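Aufruf zur Mitarbeit: Gute Praxis am zweiarmigen Arbeitsplatz

Für unser Vorhaben Painemal suchen wir 12 Menschen, die mit uns einen Leitfaden für das sichere Arbeiten neben und mit Robotern erproben. Wer schon einmal versucht hat, eine Betriebsanweisung im Alltag wirklich zu befolgen, weiß, wie viel zwischen Papier und Tisch passieren kann, und genau da brauchen wir Sie! 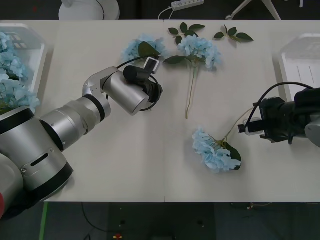
Unser Leitfaden beginnt mit dem gemeinsamen Arbeitsraum. Wer darf wann hineingreifen, wer gibt die Arme wieder frei, und wo läuft die Grenze? Ein grüner Klebestreifen auf dem Boden ist schnell gezogen, aber was er bedeutet, muss in der Einweisung stehen – und zwar so, dass es auch eine neue Kollegin am ersten Vormittag versteht. Auch über Kabel, die quer über den Boden laufen, möchten wir mit Ihnen reden. Dazu haben wir im Entwurf bisher nur einen etwas mageren Absatz.

Sie bringen Geduld und ein wenig Freude am Nachfragen mit. Programmierkenntnisse sind nicht nötig. Gern gesehen sind Erfahrungen aus Floristik, Gartenbau, Werkstatt oder Pflege, überhaupt aus Berufen, in denen man mit empfindlichen Dingen umgeht.

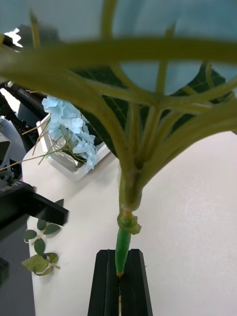 Sie arbeiten den Entwurf Abschnitt für Abschnitt durch, probieren die Abläufe unter Anleitung aus und schreiben auf, wo eine Regel unklar oder schlicht lästig ist. Dafür sind 7 Termine im November vorgesehen, jeweils nachmittags in Flestberg. 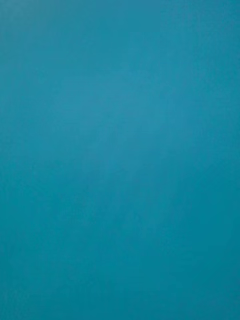
Foto: Projekt Painemal / Bodirach

Als Aufwandsentschädigung zahlen wir insgesamt 200 Euro, Fahrtkosten kommen hinzu. Vor dem ersten Termin erhalten alle eine ausführliche Sicherheitseinweisung durch Arvid Engebretsen, für die Sie sich bitte wirklich Zeit nehmen.

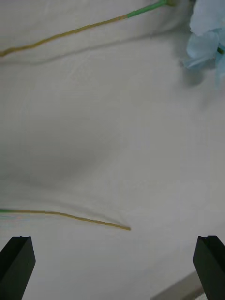

Künstliche Blütenstiele auf hellem Stoff, unten die beiden Greiferfinger

Schreiben Sie uns formlos ein paar Zeilen zu sich, gern auch mit Ihren Fragen, an Demetrio Benítez, Projektbüro Sellgate, Zimmer 651. Wir freuen uns sehr auf Sie und melden uns bei allen zurück.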